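Thread on where our robot tidying project stands. A couple of people from the spring course asked, and I said I'd write it up in October, so I'm doing it now before I forget the details.

Short version for anyone new: student project, five of us, one task. The robot has to find things left on a living room floor, pick them up and put them in a bin. We call the project Trinuvar, which was a typo in the first proposal that stuck.

The people: Xiaoqing Su does perception. Shaohua Guo does the arm motion. Joelle Darwish runs the test sheet and the data. Kaj Ladefoged built the bin mount and keeps the laptop alive. I do grasp planning. Heledd Mostyn is our advisor and signs off on the test plan.

We have 11 object types on the list. Socks, a paperback, a plastic cup, a plush toy, a TV remote, a shoe, a magazine, a tennis ball, a dish towel, a cardboard box and a plastic bag. The bag was Heledd's idea. The rest of us voted against it and lost.

Rules we set for ourselves: no touching the robot during a run, no moving the object once the run starts, two tries per object. If it knocks the object under the furniture, that's a fail even if it could still reach it.

As of last night Joelle has 277 logged attempts on the sheet. Each row has the object, the floor type, the light, which try it was, and a free text note. The notes are the useful part. "Slid" and "missed high" come up a lot.

The hard plastic stuff works. The cup is fine as long as it's on its side. The tennis ball was bad at first, then Shaohua slowed down the last bit of the approach and it stopped getting pushed away.

Socks are better than we expected. A sock has no good side, so the planner just goes for the highest point and closes. You get a fold of fabric almost every time.

We assumed the bag would behave like a sock. It doesn't. The highest point on a bag is often a little peak of film with air under it. The depth reading there is noisy, and if the fingers close on that point they can close on nothing. 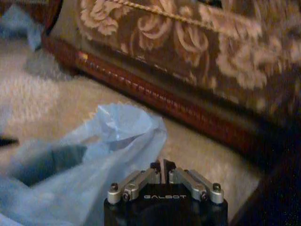 My part this month has been approach height. The planner picks a point, then a height above the floor to close at, and on tile that second number is easy. On carpet it isn't. The pile gives a soft reading, so "floor" can land anywhere between the tips of the fibers and the backing. With a shaggy cream carpet like this one and a thin pale blue bag bunched up on it, a height error that wouldn't matter for a shoe decides the whole grasp. Too high and you pinch air. Too low and you grab carpet along with the bag.

What I changed: the planner no longer takes the single highest point. It looks for a ridge, meaning a line of high points with lower ground on both sides, and puts the fingers across it. If there's no ridge long enough, it falls back to the center of the object and goes low.

I also added a check after closing. If the fingers close all the way, we call it empty and go to the second try right away. Before, the arm would carry nothing over to the bin, open, and report success. We had several of those on the sheet before Joelle caught it and went back through the recordings to fix the rows.

The check has its own problem. Bag film is so thin that a good grasp on one layer looks almost the same as an empty one. So for bags we now also compare the floor before and after the lift. If the blob is still there, it's a miss.

Xiaoqing's side of it: the segmentation likes to split a bag into two objects when there's a deep fold in it. The dark part of the fold reads as a gap. She tried merging any two pieces of the same color that are close together, which fixed bags and broke socks, because a pair of socks became one big sock. Now the merge only runs if the label is bag.

Patterned fabric is the other thing on her list. Anything with big flowers on it gives false detections near the floor line. She has a mask that cuts off everything above the base of the furniture. It works when the base is a clear line and drifts when the arm is moving fast and the view smears.

So now we stop the arm for 2 seconds before the final look. It makes every run longer. Shaohua isn't happy about it because he spent most of September making the arm faster. I think he's right that a shorter stop would do, but we haven't tested one yet and I'm not changing two things in the same week.

Reaching next to furniture is still hand-tuned. There's a keep-out zone along the base so the linkages don't bump it, and if an object sits inside that zone the planner turns the wrist so the wide side of the gripper runs parallel to the furniture. It turns the right way most of the time. When it's wrong it's wrong by a full quarter turn — that's my bug and I have a guess where it is.

Kaj redid the bin mount. The old one tipped if a shoe landed on the rim. The new one is lower and clamped on two sides. He also put a strip of foam inside so we can stop hearing the tennis ball.

Somebody asked about cost. I can't give a total because most of the equipment belongs to the department. What we bought ourselves was foam, clamps, tape and a stack of bags, and it came to 35 dollars.

Somebody else asked if we're using learned grasps. No. It's a planner with rules and a small network for the labels. Two of the other groups in the class are training theirs end to end, and I'd like to see how they do on carpet. We picked rules because we wanted to be able to say why a grasp failed.

That does help when you write the report. "Chose fallback, closed low, fingers in the pile" is a sentence I can put in a table.

The class demo is four objects, picked by Heledd, on a floor we haven't practiced on. We get one practice run that morning. She hasn't said whether the bag is one of the four. Joelle thinks it obviously is.

Things to do before then, in order: fix the quarter turn, test a shorter stop, rerun all bag attempts with the ridge method, rerun socks to make sure the ridge method didn't hurt them. Joelle wants the reruns on a fresh sheet so we don't mix old and new numbers.

If you're starting something like this, log the floor type from day one. We didn't, and the first batch of rows had to be filled in from memory and from the recordings. A few are still blank.

Also write down the battery level. We have a run of bad grasps from one afternoon that I can't explain, and I'd like to rule that out and can't.

The code is on the class server, so I can't link it. If you took the spring course you should still have access. The planner is in the folder called grasp2. Don't use grasp_new, it's older.

I'll add to this thread once the reruns are in. Questions about the segmentation should go to Xiaoqing, she'll give you a better answer than I will.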